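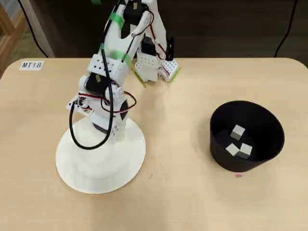 Learning from demonstrations » Small arms list

Hi all,

Thanks for the replies to my note on the cube task. Quoting the bit I want to answer:

> How are you scoring the bin episodes? We tried something close to
> this at Plosen and all-or-nothing scoring told us almost nothing.
> Every policy looked equally bad until it suddenly looked fine.
> Also, did you do anything clever with the demos, or just more of them?

So, scoring first. We had exactly the same headache! All-or-nothing is out. Each episode now gets a score for how many cubes are in the black bin when time runs out, plus a separate note of where the leftovers ended up. A cube that is still on the round base plate counts differently from one dropped on the open table, because those are two really different failures (one is the policy not seeing it or not reaching it, the other is usually a bad grasp). Once we split them up, the Sikurthorpe runs started making sense.

The base plate is the mean part of this task. It's white, our cubes are close to white, and the arm has to fold back over its own foot to pick there. I love it as a test, but wow, it's hard on the policy.

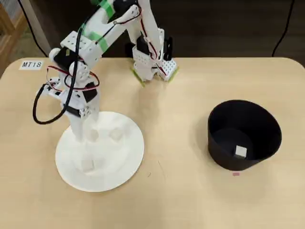 As for the demos — we started with 111 of them, all teleoperated, and the first policy was pretty poor. Then I went through the lot and threw out 43 where the operator paused for ages over the plate deciding which cube to go for. Same training code, same settings, fewer demos, and the policy got better. It had been copying the hesitation! It would hover and hover and then time out.

I'd be careful about reading too much into that, as I only trained with 2 seeds and they didn't agree very well. The Tosh baseline got a boost from the trimmed set too, but a smaller one, and I don't have a good story for why. Maybe it smooths over the pauses already?

Next up is 11 fresh demos that start with a cube tucked partly behind the column, seen from the front, which is where most of our leftovers are. I'm hoping to have those trained by December. If anyone on the Umidari side has scored partial episodes some other way, please send me your sheet, even if it's messy (mine certainly is).

More when the seeds are done.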